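Asthorpe River Cruises: About Us
By Wanda Krajewska

Asthorpe River Cruises runs small passenger boats between Drudbridge and the coast. Tadeusz Wieczorek started the company with one secondhand ferry, and we now have three boats on the river.

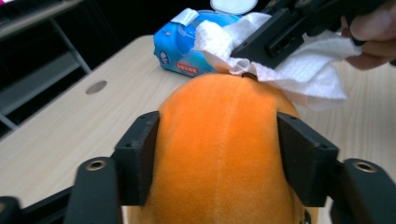

Page last changed: Fri 22 October

Our largest boat, the Nestex, has 11 cabins, a dining room and a covered deck. The Lahlou is a day boat and takes school groups and private parties. Walter Flores is captain of the Nestex, and Desta Weldu runs the kitchen on both.

Cruises last two to 8 days. Meals and dock fees are included in the fare. Drinks are extra.

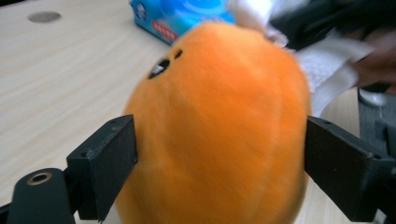

The boats do not sail in December, when they are out of the water for hull work and painting. The booking office stays open on weekday mornings. Ask for Jolanta Kubiak if you are booking for a group.

Related pages
Cabins and fares
Getting to the Drudbridge dock
What to pack

Contact us | © Asthorpe River Cruises | Back to top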